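The Second Life of a Yellow Cup

Plastic tumblers, rope toys and other small things that refuse to leave the house

By Baltasar Urquijo

There is a shelf in my kitchen that I open with one hand held up in front of my face. It is the shelf above the toaster, and it is where the plastic cups live. Every house I know has one. You buy four for a picnic, a neighbor's child leaves one behind, two come free with something, and before long they are stacked in leaning towers that slide toward you whenever you reach for the sugar.

I love them. I have glasses I was given as wedding presents and I hardly touch them, but I drink water from a plastic cup every single night, and so does everybody else in my family. They bounce. They weigh nothing. They measure rice, hold toothbrushes, scoop birdseed, trap spiders, and turn out a perfectly respectable sandcastle. When I told my editor I wanted to write a whole feature about them she laughed for quite a long time, then asked if I could get it in by December.

So I started the way anybody would, by emptying the shelf onto the floor and sitting down in the middle of it. There were 22 cups. I would have guessed nine.

The collector

My second move was to call Renato Bustos, who has kept plastic tableware for most of his adult life and lives in Retamal, a short drive from me if you don't stop for bread (I stopped for bread). His collection stands at 2,749 pieces, all written up in school notebooks, and he was on the front step waiting when I pulled in. He had the kettle on already. We drank our coffee out of beige picnic cups with handles so small that neither of us could get a finger through.

What I wanted to know was simple. How do you tell a good cup from a bad one?

"Pick it up with your eyes closed," he said. "If you're worried about it, it's bad."

He made me do it, too, right there in the hallway, one after another. I had no idea there was so much to feel! Thin ones click under your thumb. Some have a seam running up the side like the seam on a stocking, and some have a lip rolled so thick that the water arrives late. The best of them have a slight taper, enough that they stack and come apart again without a fight, and a finish that gives your hand something to hold.
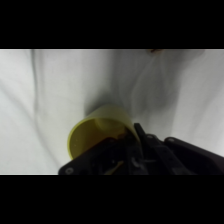
Color is where Renato gets going. He is a yellow man, and he'll tell you there are a great many yellows and most of them are wrong. Lemon looks cheap by the second summer. Egg yolk is fine for a child's birthday but tiring at breakfast. The one he likes is the muted kind that leans a little toward green, and he likes it lying on its side on white cloth, where you can look in past the rim and see the same color go darker, nearly olive, toward the bottom. A shiny cup gives you glare in there. A matte one gives you a soft curve of light and that's all. I have started tipping my own cups over at the table to check, which my daughter finds unbearable.

He groups his notebooks by color first and maker second. The names in them are wonderful. Umier, whose tumblers come in greens I have never seen on anything else. Talier, which made a short cup with a foot that Renato thinks is the most comfortable object in his house. And Zoltard, a line of picnic sets he spent years chasing and still hasn't completed. He is missing the salt shaker. If you have a Zoltard salt shaker, please write to this magazine and I will drive it over to him myself.

Out of everything in the house, 1,275 pieces are cups. The rest are bowls, plates, egg cups, jugs, a tray shaped like a fish.

How to sort a shelf

I came home all fired up and sorted my 22. I can recommend it as a way to spend an evening. You need a table, a pale cloth so you can see the colors properly, and somebody to talk to while you do it.

Start by setting them all upright with space between them. Stacks lie to you. A cup that looks fine in a tower can have a crack down to the base, and you'll only find it once it stands alone. Fill the doubtful ones with water and leave them on a paper towel while you get on with the others.

Then put like with like. I expected this to be easy and it took me most of the evening, mainly on account of the near-twins. An orange cup and a yellow cup of the same size and shape want to be a pair, and I say let them. Matching sets are overrated. Two cups that share a shape but argue about color look far more cheerful by the sink, and in a house with children there's a practical side as well: you're yellow, I'm orange, end of dispute.

Next, bring in something that isn't a cup. I got this from Renato, who says you can't see a cup until you put a bowl beside it. He was right. I pulled out an old gray cereal bowl and set it in the middle of my lineup, and all the bright plastic suddenly looked deliberate, like fruit. Gray does that. So does wood. I have since swapped the fancy coaster on my windowsill for a plain offcut from the garage, and I am far too pleased about it.

The odd ones out

Any honest sort turns up things that don't belong to any group. Mine produced a bicycle bell, three clothespins, a lid with no jar and a dog's rope toy. We haven't had a dog for six years.

I was ready to throw the rope out. Then I sat with it in my hand for a while. They are lovely things, rope toys. All those loops and knots heading off in different directions, that lumpy weight, the tan fibers that go soft at the ends. Ours has been untied and retied so often that it no longer has a right way up. After an hour of handling smooth plastic it was a real pleasure to hold something with a grain to it, and it went back on the shelf beside the cups.

Renato keeps a few like that himself. Between two rows of tumblers he has a stone, a wooden spool and a curtain ring, and he moves them every week or so. He says they're for resting the eyes. I counted it as the best decorating advice I'd had all year, and I pass it on to you free of charge: among your smooth bright things, put one rough brown thing. A knotted rope, a block of wood, a pinecone if that's what you have. 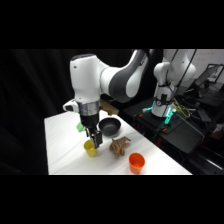
Keeping them going

Good plastic will outlast most of the furniture around it if you treat it kindly, and treating it kindly is not much work. Wash by hand in warm water with a soft cloth. A scouring pad takes the finish off in an afternoon, and a matte cup that has been scrubbed shiny on one side never looks right again.

For tea stains, a paste of baking soda and a little water, rubbed on with a fingertip and rinsed well. For the cloudy ring at the bottom, a spoonful of white vinegar left to sit while you eat lunch. Dry them upside down on a rack with air underneath. If two have jammed together, stand the lower one in warm water, put cold water in the upper one, and twist gently. Please don't use a knife. I did, and I have the half-moon on my thumb to show for it.

Sunlight is the one to watch. A cup on a south-facing windowsill will fade on the side toward the glass, so give it a turn whenever you water the plants. Old ones that have gone brittle, or chipped at the rim, should come off drinking duty. They make fine homes for pencils, seedlings, buttons, or the small change you keep meaning to take to the bank.

What to pay

Very little! That's the joy of it. Renato has bought whole boxes at yard sales for less than the price of a sandwich, and more than 100 of his pieces were simply handed to him by people clearing out a parent's kitchen. He writes down who gave him each one. Some of the entries run to half a page, with what the family used to drink out of it and where they went on vacation.

When I left he gave me a cup to take home, wrapped in newspaper. It's yellow, of course, the good yellow, with one small scratch near the base. It makes 23 on the shelf above the toaster. I've been using it for water at night, and my daughter has already tried to claim it twice.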